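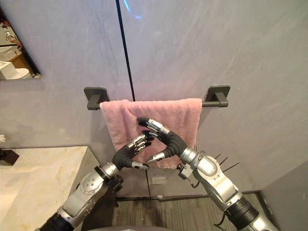 Pink towel on a dark gray towel bar, marble-patterned wall.

Unit 6. Overnight demand in small coastal towns

Reading for this unit: course pack, the Flatcombe case and the Pondow case. Bring the Flatcombe data sheet to the session. A calculator is enough for the exercises.

Terms

Day visitor: a person who arrives and leaves without paying for a night in the town. Parking receipts, restaurant covers and beach counts all include day visitors, and none of them separates day visitors from people who are staying.

Overnight visitor: a person who spends at least one night in the town. For this course we include guests in paid lodging only. People staying with relatives are left out. They matter to the bakery and the gas station but they don't appear in lodging records.

Arrival: one person checking in, counted once however long the stay.

Guest night: one person staying one night. Two people staying six nights make two arrivals and twelve guest nights. Most errors in student work come from mixing these two units, so write the unit next to every figure.

Length of stay: guest nights divided by arrivals, over the same period and the same properties.

Room occupancy: rooms sold divided by rooms available. A room closed for the winter is not available and should be left out of the denominator. Some towns leave it in. Check before comparing two towns.

The Flatcombe case

Flatcombe is a harbor town at the end of a two-lane road. It has one inn, several small guesthouses and a pier where the ferry used to land. The inn has 35 rooms. On the sample night in February, 25 of them were sold. Room occupancy is 25 divided by 35, or 71 percent.

Seventy-one percent looks strong for a winter night on a cold coast. The data sheet gives the explanation in its notes column. A road crew had booked a block of rooms while working on the sea wall. The crew are overnight visitors by our definition, and they are counted correctly, but they did not come for the coast and they would not return for it. A town that reads this figure as winter leisure demand and extends its tour boat season on the strength of it has made a decision from the wrong number.

The lodging form in Flatcombe does not ask for purpose of trip. The Pondow form does. It has a single question with four boxes: vacation, visiting family, work, other. Compliance is poor in summer, when the front desk is busy, and good in winter. This is the reverse of what the tourism office would like, but the winter answers are the ones that carry the most information, as the mix changes more from week to week.

Why length of stay is watched

Suppose two towns each report the same number of arrivals in a month. In Kutwood the average stay is 2 nights. In Motaung it is 6. Motaung has three times the guest nights. It does not follow that Motaung takes in three times the money. Spending per night tends to fall as the stay gets longer. Guests on a long stay rent places with a kitchen, shop for groceries and take the boat trip once. Guests on a short stay eat out at every meal and tend to fit the boat trip in as well.

Costs also differ. A short stay means more check-ins, more cleaning and more laundry per guest night. For a small guesthouse run by a couple, the changeover is the main limit on how many short stays can be accepted, and many set a two-night minimum on summer weekends for this reason. The minimum raises the average length of stay on paper. Nothing about what visitors want has changed – the one-night guests have been turned away and are missing from the record.

Record the minimum-stay rule for each property alongside its figures. If the rule changed partway through the period, split the period.

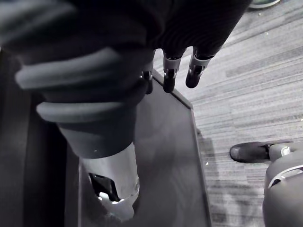 Ngozi Eze raised an objection when this section was first taught: a guest turned away from a guesthouse in Kutwood may simply book in the next town up the coast, so the visit is lost to Kutwood but still belongs to the region, and the average for the whole coast could stay flat while every town reports a change.

The objection is sound, and it sets the rule for choosing an area of study. If the question is about one town's lodging tax, use the town. If the question is about demand for the coast, use the whole string of towns and accept that the data will be patchy. Do not add up town arrivals to get a regional total. A visitor who spends two nights in Kutwood and two in Motaung is one arrival in each town's records and only one visitor to the region. Guest nights can be added without this problem.

Touring routes make the double count worse. On a coast road where people move on each morning, the sum of arrivals can be several times the number of people in the cars.
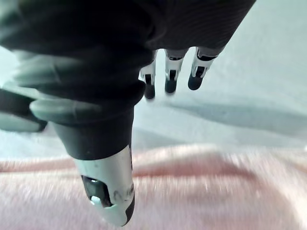 A second source of error on touring routes is the date of the count. Arrivals are logged on the day of check-in, while guest nights are logged on each night of the stay. A long stay that starts on the last day of a month puts its arrival in one month and most of its nights in the next. Over a year this washes out. Over a single month in a small town it can move the average noticeably, most of all in spring, when volumes rise quickly. Refilwe Makhubela's note in the course pack sets out the correction: assign all nights of a stay to the month of check-in, and state that you have done so.

Exercises

Use the Flatcombe data sheet. Remove the block booking and recalculate room occupancy for the sample night. Decide whether the blocked rooms should stay in the denominator and defend the choice in a short paragraph.

Compare the Pondow winter and summer forms. State what can be said about summer vacation visitors given the missing answers, and what cannot.

Draft a purpose-of-trip question for Flatcombe that a desk clerk can ask aloud at check-in. Keep it to one sentence.

Written answers go in the course folder before the next session. Show units throughout.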